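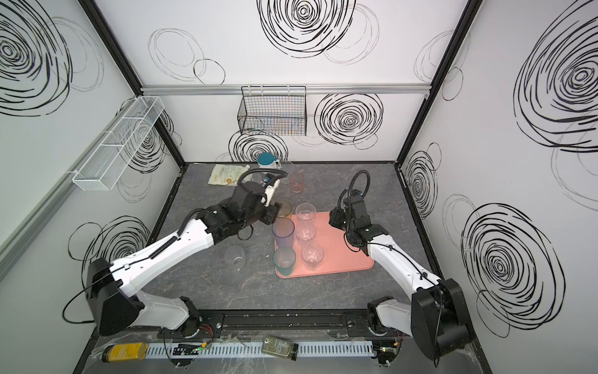 4. The gripper fault

4.1 What happened

By October the left arm could pick up a cup from the tray and put it down again without much trouble, so we moved on to longer runs. The plan was 2000 pick-and-place cycles, split between both arms, with the mix of plastic cups and clear glasses used in section 3. The run stopped at cycle 1186. The left gripper had closed on a glass and did not open when told to. The arm carried on to its next position with the glass still held, and the glass hit the rim of another one. Both broke. No one was hurt, but Shamim Soomro was standing within reach of the table at the time and should not have been.

4.2 Finding the cause

Our first guess was the Bustero control software, as we had updated it that morning. We rolled it back and ran 100 cycles with plastic cups only. The fault came back twice, so the update was ruled out.

We then looked at the log. Each time, the gripper motor had stopped reporting its position a moment before the open command was sent. The controller kept using the last value it had, and went on to the next move as if nothing was wrong. That pointed to the wiring.

The signal cable to the left gripper runs in a loop over the top of the wrist. We had left too little slack in it when we refitted the fingers. With the wrist turned fully inwards the cable pulled on its plug, and the plug had worked partly out of the socket. Pushing it back in cleared the fault, and we could bring the fault back by turning the wrist by hand.

4.3 Changes made

The cable was replaced with a longer one from Tromico and clipped at the forearm so that the plug takes no load. We limited the wrist turn in software to 40 degrees either side of centre. The controller now stops both arms if a gripper misses three position reports in a row – before, it did not check at all.

We also changed how we work. Glasses are only used once a run with plastic cups has passed. Eye protection is worn whenever glass is on the table, and the stop button has been moved to the end of the bench where the operator sits.

4.4 Result

The full run was repeated in the Talpur lab and finished with no gripper faults. One cup was knocked over by the right arm, a separate problem to do with its starting position (see section 5). The wrist limit means some places at the back of the table can no longer be reached by the left arm. The team at Graltstead taking over the rig next term has been told about this.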